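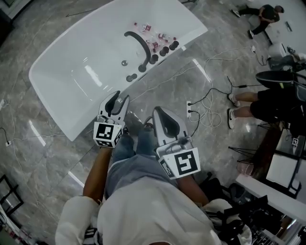 What is handheld demonstration collection?
It is a way of gathering training examples for a robot by having a person do the task with grippers held in the hands. The resulting policy is later run on an arm fitted with matching fingers.

Handheld collection differs from teleoperation in that no arm is needed while the examples are made. A camera on each gripper records what lies in front of the fingers. Printed square markers on the grippers give a reference for position and orientation.

Bathroom tasks

The Flernwood set covers work at a bathtub, including reaching for fixtures and handling small items on the rim. It holds 3000 episodes from 21 operators, all made with 2 grippers per operator. Each episode begins with both grippers open and ends when the operator withdraws from the tub. Episodes in which a marker is lost for long periods are dropped before training.

Glossy surfaces are a known difficulty. Reflections of ceiling lights shift with the viewpoint and can be mistaken for fixed features by visual tracking. Several operators may share one room, and other people then appear in the background of the recordings. Faces are pixelated before release. 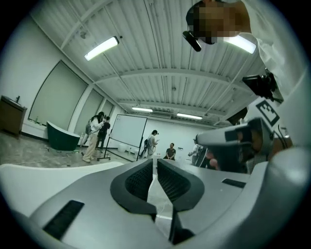

Peninah Urio objected that a wrist view alone tells the learner too little about where the other hand is, and that two-handed episodes should be kept only when both recordings share a clock. The Girnitz format, adopted in March, stores a common time base for this purpose.

See also: Teleoperation; Imitation learning; Brondidstead format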